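共同製作者・試用参加者の募集　食器重ねアーム「Menen」

カテゴリー:募集/工作室/ロボット・自動化

先に書いておきます。私はこの機械が台所の役に立つとは、いまのところ思っていません。それでも作っていますし、手が足りないので人を募集します。「家事が楽になる未来を一緒に」といった文句に惹かれて来た方は、ここで引き返してくださって構いません。去年そういう文句で募集をかけた別の製作グループに私も参加して、期待させられたぶんだけがっかりして帰ってきました。同じことを人にしたくないので、できないことから順に書きます。

募集しているのは、共用工作室Flatsideの奥の作業台で進めている卓上アームの製作に加わる人です。アームの呼び名はMenenといいます。食卓に散らばったボウルやコップをつかんで、重ねて、片づけやすい形にまとめる。やらせたいことはそれだけです。洗いませんし、拭きませんし、棚にも入れません。重ねたあとは人間が持っていきます。ならば最初から人間が重ねればよいだろう、というのは見学に来た全員に言われますし、私もそう思います。

では何のために作るのかというと、私は「できるらしい」という話が嫌いなのです。動画で見る家庭用ロボットは、たいてい一番うまくいった回だけを見せています。何回やって何回落としたのか、途中で誰が皿の位置を直したのか、失敗したときに誰が床に這いつくばったのか。そういうことが書いてある記録を、自分の手元にひとつ持っておきたい。だから製作と同じくらい、あるいはそれ以上に、記録の係が大事になります。

■募集する役割

募集は2種類です。

ひとつめは「共同製作者」。機構、配線、制御のどれかを自分で触れる人です。三つ全部できる必要はありません。全部できますと言う人にはむしろ細かく質問をします。はんだづけがうまい人、3Dプリンターの詰まりを黙って直せる人、他人の書いたコードを読んで文句を言える人を歓迎します。とくに文句を言える人が足りません。

ふたつめは「試用参加者」。工学の知識は要りません。食器を好きなように卓上に置いてもらい、アームが動くのを見て、記録用紙に書いてもらいます。製作している人間が自分で食器を置くと、どうしても取りやすい置き方をしてしまいます。わざとではなくても、縁がつかみやすい向きに揃えたり、隣との間隔を空けたりする。これをやっている限り、成功の数はいくらでも増やせます。私たちの都合を知らない人に置いてもらいたいのです。

■いまの到達点

つかむことと、持ち上げることは、まずまずです。重ねるほうはあてになりません。

対象は軽いプラスチックのボウルとコップに限っています。陶器もガラスもまだ一度も試していませんし、今期も試しません。「陶器でもできますか」と聞かれたら、答えは「知りません」です。軽いプラスチックで動いたことから、重くて割れるものでも動くだろうと推測する人がいますが、私はその推測に乗りません。汁が残った器も同じです。洗って乾いた器しか使わない、という条件がすでにかなりの手加減だということは承知しています。

卓面にはフェルトを敷いてあります。滑りにくくなるので機械には有利です。普通の食卓はフェルト張りではありませんから、これも手加減のうちに入ります。いずれ外しますが、いっぺんに条件を変えると何が効いたのかわからなくなるので、順番にやります。 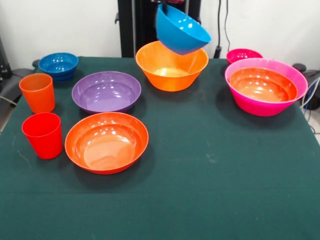

重ねる動作で一番の悩みは、縁をつかんだときの傾きです。片側の縁だけを挟んで持ち上げれば、器は自分の重さで傾きます。傾いたまま下ろすと、下の器の縁に引っかかるか、斜めに入って止まります。人間なら指先で感じて少し揺すれば収まるところを、Menenは力の変化をろくに感じていないので、そのまま手を開いてしまう。開いたあとに器がどう落ち着くかは、運任せに近いのが現状です。これを「重ねる機能がある」と呼ぶかどうかで、先月、製作仲間と長い口論になりました。私は呼ばない側です。

寸法の問題もあります。大きい器の上に小さい器、という順番を守れば話は簡単なのですが、形の違う器が混ざると、口の広さだけ見ても入るかどうかは決まりません。底の張り出し方や縁の丸め方で、途中まで入って浮いたままになることがあります。いまの制御は、上から見た輪郭の大きさで順番を決めているだけです。これを直したい人がいたら、ぜひ来てください。ただし「学習させれば解決します」の一言で済ませる人はご遠慮ください。何を、どれだけ、どうやって集めて、どう確かめるのかまで話せるなら、喜んで聞きます。

■数字について

これまでの試行記録は2,013回ぶんあります。立派に聞こえるかもしれませんが、そのうち400回は、記録用紙に「成功」の定義が書かれていなかった初期のもので、比較には使えません。持ち上がれば成功としている日もあれば、重なって初めて成功としている日もあります。捨てるのは惜しいという意見もありました。私は捨てました。正確には、別の箱に入れて「使うな」と書きました。

成功率はここには書きません。条件によって大きく変わる数字をひとつだけ抜き出すと、その数字だけが独り歩きするからです。参加が決まった方には、生の記録を全部お見せします。計算は自分でしてください。私の計算が間違っていたら指摘してください。

■機材と場所

アーム本体は、Hagedornという小さな工房が手放した中古の関節ユニットを組み直したものです。安く譲ってもらった代わりに図面がなく、手首の関節は分解しながら理解しました。根元の関節にはまだ遊びが残っていて、腕を伸ばしきったところで先端がふらつきます。先代の指先は私の設計でしたが、硬すぎて器の縁から滑るばかりでした。いまのものはJacobus Makhubelaが樹脂の厚みを変えながら作り直した版で、悔しいことにこちらのほうがましです。

制御用のプログラムはNesnessという名前で、もともとは別の用途に書いたものを継ぎ足しています。読みにくいです。書いた本人が言うのですから間違いありません。書き直したい人がいれば止めませんが、書き直している間も試行は続けますので、動く版を必ず残しておいてください。「今は動かないけれど設計はきれいです」という状態を、私はもう見たくありません。

作業台は工作室の共用品です。使ったら配線を束ね、床に落ちたものを拾い、食器は箱に戻してください。

■活動の内容

一回の作業は60分を区切りにしています。区切りが来たら、調子がよくても一度止めて記録を読み返します。調子のよいときほど条件が甘くなっていることが多く、読み返すと、途中から誰も器の向きを書いていなかった、といったことが見つかります。

試用参加者の方には、次のようなことをお願いします。

・食器を好きな位置、好きな向きで置く。伏せても、寝かせても、重ねかけでも構いません。
・アームが動いている間は、卓面に手を入れない。
・結果を自分の言葉で書く。「惜しい」は結果ではないので、どこに当たって、どちらに転がったかを書いてください。
・製作側の人間が途中で食器に触ったら、必ずそれも書く。私が触った場合も書く。

最後の項目が一番守られにくいです。目の前で器が倒れかけると、人はつい手を出します。私も出します。出したら失敗として数える決まりにしてあります。

共同製作者の方は、上に加えて、自分の変更を記録帳に残してもらいます。何を変えたか、何が良くなると思ったか、実際はどうだったか。予想を先に書いてください。あとから書いた予想は、必ず当たっています。

■安全について

非常停止のボタンは台の手前に置いてあり、誰が押しても構いません。押した理由の説明は求めません。びっくりしたから、で十分です。初めての方には、最初に一度押してもらいます。アームの力は弱く設定していますが、弱いから安全だとは考えていません。指先に指を挟めば痛いですし、腕が顔の高さまで上がることもあります。長い髪はまとめて、袖口の広い服は避けてください。

お子さんの参加は今回はお受けしません。色のきれいな器が並ぶので子ども向けに見えるらしく、よく聞かれるのですが、お断りしています。

■条件と謝礼

報酬は出ません。交通費も出ません。工作室の利用料は、参加している時間については私が持ちます。部品代は相談のうえで共同の財布から出しますが、財布は薄いです。

「経験になります」とは書きません。経験になるかどうかは来た人が決めることで、募集する側が報酬の代わりに差し出すものではないと思っています。無償であることに少しでも引っかかる方は、その感覚のほうを大事にして、来ないでください。

製作物の権利は、それぞれが作った部分をそれぞれが持ちます。記録は全員が自由に使ってよいことにしています。ただし、うまくいった回だけを切り抜いた動画を公開するのは禁止です。公開するなら、前後の回も続けて載せてください。この決まりが嫌で抜けた人がいますが、変えるつもりはありません。

■こういう方には向きません

・今年のうちに家で使えるものが欲しい方。市販の食器かごを買ってください。
・完成品の展示会で発表したい方。完成の見込みを私が持っていません。
・進み具合を褒めてほしい方。褒めるのが下手です。Jacobusは多少ましなので、そちらに頼んでください。
・人型でないとやる気が出ない方。腕一本です。足を付ける予定はありません。

■応募の方法

工作室Flatsideの受付にある応募用紙に記入して、Menenの箱に入れてください。書いてほしいのは、名前、連絡先、希望する役割、来られる時間帯、それから、最近自分で作るか直すかして失敗したものの話をひとつです。成功した話は要りません。失敗の話は長くても読みます。製作経験のない方は、料理でも裁縫でも引っ越しの荷造りでも結構です。

締め切りは2026年7月17日です。用紙を読んだうえで、希望の役割にかかわらず一度見学に来ていただきます。見学の日に機械が動く保証はありません。4月の見学会では、手首の配線が抜けて一度も持ち上がらないまま終わりました。それでもそのとき来た人のうち一人は残って、いまは記録係をしています。

見学のあとで断ってもらって構いませんし、こちらから断ることもあります。どちらの場合も理由は書面で一行だけ交わします。

質問は下のコメント欄でも受けます。返事は遅いです。

――――
コメント

とうふ屋の裏
失敗談は何年前のものまで有効でしょうか。いちばん語れるのが学生時代の燻製器なのですが。

募集者
何年前でも有効です。何が原因だと当時思ったかと、いま思う原因が違っていたら、両方書いてください。

mugi_handa
募集文なのに応募する気を削いでくるのがすごい。質問です。輪郭の大きさで順番を決めているとのことですが、最初から重なっている器はどう扱っていますか? ひとつの器として見ているなら、高さで下ろす位置がずれるのでは。

募集者
ひとつの器として見ています。そしてご指摘のとおりずれます。高さは手で入れた値を使っていて、重なっているときの値は場当たりです。その質問をそのまま応募用紙に書いて出してもらえませんか。

なぎさ
食洗機に入れるほうがよっぽど需要あると思います。重ねたら洗うとき結局ばらすし。

募集者
そう思います。食洗機は庫内の棚が込み入っていて、いまの腕では話になりません。平らな台の上でできないことを、狭い箱の中でやらせる気はないです。

J. Makhubela
指先の樹脂、また少し裂けてきたので予備を引き出しに入れました。あと「多少まし」とは何ですか。

izumi
試用参加のほうで応募しました。お茶碗を伏せて置いてもいいと書いてありますが、伏せた器はひっくり返してくれるんですか?

募集者
ひっくり返せません。伏せたまま持ち上げようとして滑らせることが多いです。それでも伏せて置いてください。できないことの記録も要ります。なお器はこちらのプラスチックのものを使いますので、お茶碗は持ってこなくて大丈夫です。

通りすがりの旋盤
根元の関節の遊び、ベアリングの予圧は見ましたか。図面なしの中古ならまずそこを疑います。

募集者
見たつもりですが、見たという記録がありませんでした。次の作業で測って書きます。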